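Ginine opens its kitchen simulator to home-robot builders

Feb 7, 2018

Anyone who has tried to teach a robot arm to tidy up a kitchen knows how many dishes get sacrificed along the way. Ginine, the small studio behind the Peltton motion planner, has a much cheaper way to practice. Its new Fuletti kit is a simulated kitchen with an arm and two-finger gripper ready to go, and we've had a great time with it this week.

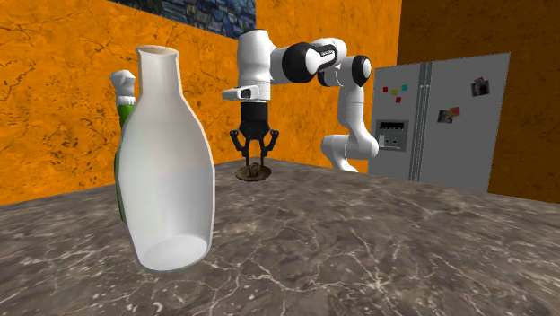

The simulated arm over a small lid on the counter in Fuletti. Render: Ginine

The kit comes with 10 kitchens and 500 objects, and you can swap wall and counter finishes as often as you like. That last part is a real treat! A planner that only works in one tidy gray room won't get far in a real home, and some of the color schemes here are wonderfully loud.

You can also switch to a close view near the gripper, handy for checking how the fingers line up before you commit to a grasp.

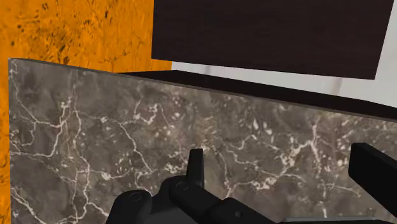
Setup took us nine minutes on an ordinary desktop, and the sample tasks ran without any fiddling. The manual is thin in places, especially on adding your own objects, but Mei Zamora, who leads the project, says a longer one is being written.

Fuletti costs $279 for a single seat. A version for classrooms is due in May.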